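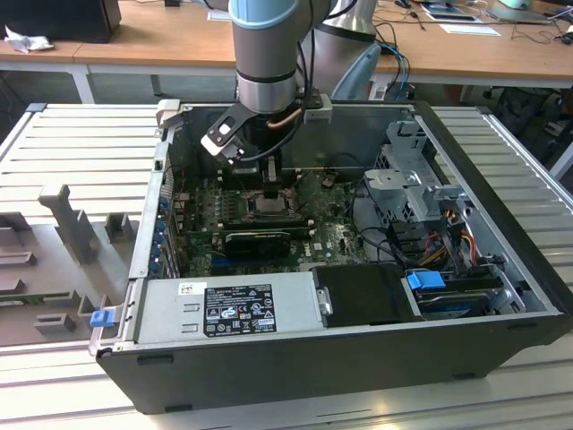 Old Towers, New Terms: Inside the Stomley Refurbishment Program

The desktop tower has been declared obsolete many times, yet it remains one of the easiest household machines to repair. At Stomley, a community workshop supported by the parts supplier Truvari, 200 donated computers have been accepted for refurbishment this year, and the first 20 will be delivered to local families in November.

Work begins with the case on its side and the side panel removed. With no cooler in place, the square metal frame of the CPU socket and its latch are open to inspection, and the memory slots next to it can be checked for dust and bent clips. Program director Esi Quartey asks that no processor be fitted until the socket has been examined under good light.

"A tower tells you a great deal once it is open," Ms. Quartey said. "The layout is generous, and most parts can be reached with ordinary hand tools."

Cases with blue plastic retention clips and drive tabs are popular at the benches. The color generally marks the points a technician is meant to touch, and parts held this way can often be released without a screwdriver. Cables demand more patience. Red, yellow and black power leads tend to gather near the edge of the motherboard - and are easily trapped when a drive cage is put back.

Senior technician Iddrisu Tetteh keeps a written record for each machine, listing the graphics card, the drives and any part replaced. Families receive a copy with the computer.

Donations of complete towers are accepted at the Stomley front desk until October 30, 2020. Owners are asked to remove personal files beforehand and to include the power cord.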